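Tuesday, after lunch

Second go at the Troltonport bench finish. The hardwax oil from Calier arrived in a tin dented enough to pass for salvage, but the lid seal held and it stirs up fine. Last batch had gone to jelly at the bottom, so that's an improvement.

Sanding first. Took the three offcuts to 120, then 180, vacuumed between, wiped with a damp rag to raise the grain, left them while I ate, then 180 again by hand. The Calier sheet says not to go finer or the oil won't bite. I went finer on offcut C anyway, as I have never been able to leave a sheet alone.

Offcut A: one coat, white pad, wiped back at ten minutes. Nice low sheen. Slightly patchy near the knot.
Offcut B: same, but wiped back at twenty because the phone rang. Sticky as a toffee apple. Went over it with a bit of fresh oil to loosen it, which worked, though it used up two good rags and most of my patience.
Offcut C: looks lovely. Water beads on it, then leaves a ring. The sheet was right. Noted, with resentment.

Rags are out flat on the fence. Please do not ball them up and put them in the bin, whoever it is that does that. They can cook themselves and take the shed along.

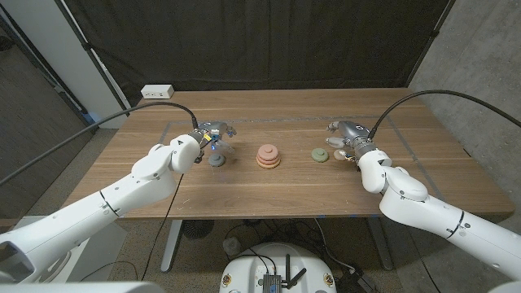
Tabletop, warm brown, straight grain. Grey tape outline.

Colour is the next argument. The Araújo stain is the one on the order, and on the sample card it's a polite walnut. On our timber it comes up orange, somewhere between marmalade and a 1970s kitchen. Cutting it with the clear helped a bit. Tried it two parts clear to one of stain and then three to one, and by then I couldn't tell what I was looking at under the fluoro tubes. Will look again in daylight before anyone commits to a whole bench.

Humidity in the shed 74 per cent at 2 pm. Not ideal. Moved the offcuts inside next to the Skisetti dehumidifier, which has a bucket that fills in an afternoon and an alarm like a reversing truck.

To do:
Water ring test on A and B once they've had a week
Order more white pads, the maroon ones scratch
Ask Troltonport whether they want the underside done (they will say yes, and they will not want to pay for it)
Find the good scraper. It was on the hook.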